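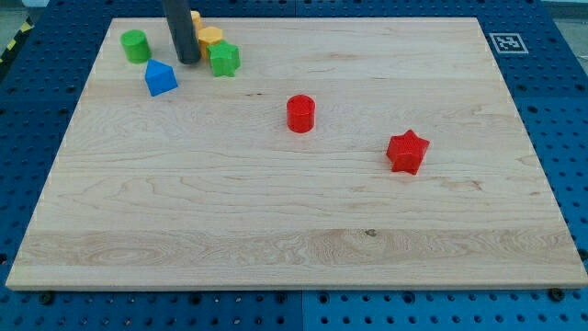

*Fig. 6. Maple board lying flat on a perforated table.*

## 4. Oiling the board

This section is for the Nidby worktop board in maple, and for the other solid boards sold by Undham. If your board is lacquered, go to section 5. Do not put oil on lacquer.

**You need:**

- Guro board oil, 80 ml for the first treatment
- sanding paper, grit 180 and grit 240
- two cotton cloths without loose threads
- gloves

**Note:** Small knots, short dark streaks and wavy grain are natural in maple. They are not a fault and the guarantee does not cover them. Oil makes them a little darker.

### 4.1 First treatment

1. Lay the board on a flat surface that supports it on its whole length. A perforated table is good, because air can come to the underside also.
2. Sand with grit 180, always in the direction of the grain. Where the grain is swirled, press very lightly.
3. Wipe the board with a cloth that is a little damp. Let it dry for one hour. The fibers will rise and the surface will feel rough. This is normal.
4. Sand again with grit 240 until it is smooth. Remove all dust.
5. Shake the bottle. Pour a small quantity in the middle and spread it out to the edges with the cloth.
6. Do not forget the end grain. It takes more oil than the face, so give it two coats, with ten minutes between.
7. Wait 20 minutes, then wipe away all oil which is still on the surface.
8. Turn the board and do the other face the same day. A board with oil on one face only can bend.

**CAUTION: Cloths with oil can start to burn by themselves.** Put used cloths in water immediately, then lay them out flat outdoors to dry. Never put them in a closed bin when they are crumpled.

Leave the board on its long edge overnight. Repeat steps 5 to 8 on the next day.

### 4.2 Later treatments

Oil the board again when a drop of water does not stay round on the surface. In a normal kitchen it is two times in a year. With floor heating it can be more often, and we recommend one treatment in August, before the heating season.

For later treatments grit 240 is enough. Do not use steel wool. Small pieces of it stay in the wood and give black spots.

**Note:** The older Lehtinen oil can be used under Guro oil, but do not mix them in the same cup. To order more oil, give article number 308.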